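Subject: Re: [residents] Who looks after the back lane?
From: Inese Paju
To: residents list

Hi all,

Ilze asked this earlier in February and I said I'd find out, so I've had a go. Her message again for anyone who missed it:

> From: Ilze Siliņa
> Does anyone know who is meant to fix the lane behind Pinivton
> Terrace? The hole by number 16 is getting worse and the council
> website says the lane isn't on its list. I've got two street lights
> out as well. Who do I ring??

Right, I rang the highways desk (12 minutes on hold, lovely music) and got a very patient man who looked it all up while I waited. What I've got so far:

1. The lane is private from the Navickas Road end up to the garages. The council won't fill the hole, even if we ask nicely!
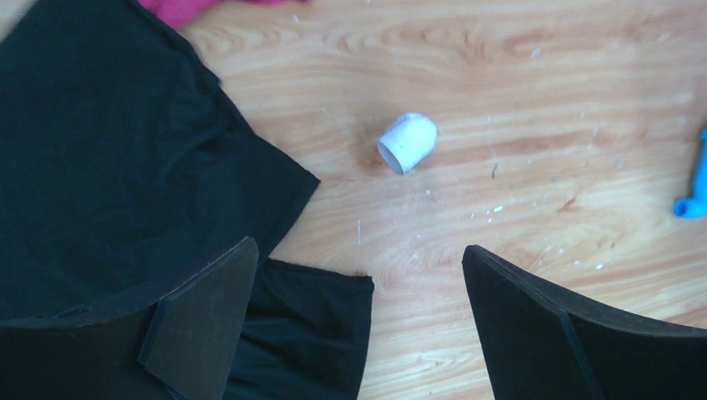

2. The lights are a different matter. They belong to the council, wherever they stand, and you report them by the number on the post. Ilze, yours is column 306, and I've put that one in. Could you send me the other?

The bins still get collected from the lane as before (I did ask, twice).

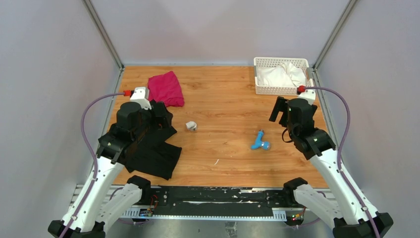

Black cloth on the tabletop, arm on the left

So that leaves the hole. Zostix did the resurfacing at Grorkness Close and people there seemed happy, so I'm going to ask them for a price and post it on here before anybody agrees to anything. If you've had work done by someone else, do shout.

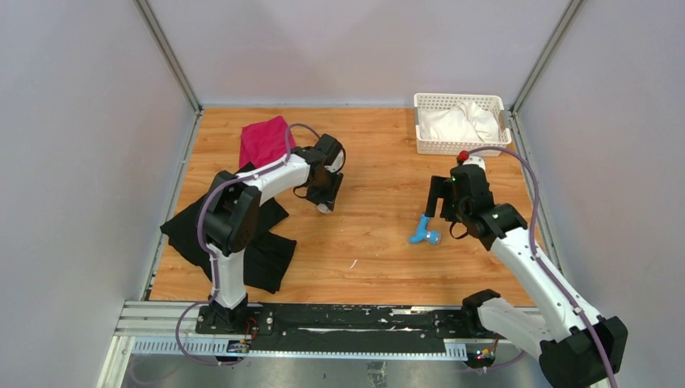
Could everyone along the lane also have a look at their own edge of it? I need to know where the tarmac is breaking up and where it's just mud. A rough sketch will do: draw a plain rectangle like that wooden tabletop, with your back wall along the far edge, and mark the bad bits on it. Drop it through my door or reply to me off list, after 2 o'clock is best if you want a chat.

Inese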